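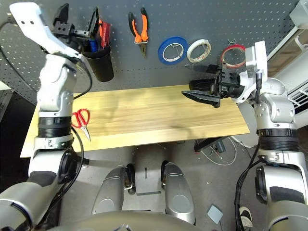

Both arms over the bench, screwdrivers in the cup on the pegboard.

I've been living with the Bullen tool-tidying method since June, and I promised a proper review of it. You show a pair of arms how to deal with hand tools, it learns from those demonstrations, and then it has a go by itself. We fed it 337 demos, all screwdrivers and pliers, with the Sanix training scripts left on their default settings.

Setting up was easier than I'd feared! The Berkex guide says to allow up to 16 hours for training and ours came in under that (just). I'd still put the kettle on — the calibration step is fiddly and the error messages are no help at all.

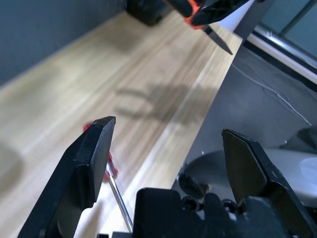

Wrist view with the red-handled screwdriver. Thin shafts were our hardest test.

Then we ran 50 trials on screwdrivers. It's lovely with fat handles, much less sure once it has to pass one from hand to hand, and it got worse when I turned the tool round to a direction we'd hardly shown it. The older Nicholas method managed that bit better, I have to say, though it was painfully slow everywhere else.
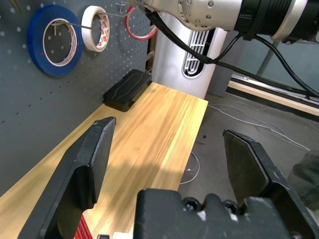
What won me over was how it recovers. If a grasp goes wrong it backs off and tries again from a slightly different angle, and we never taught it that on purpose (I checked the demos, twice). I'd give it four stars out of five, and I'd want a better manual before handing over the fifth.

Posted 31 December 2018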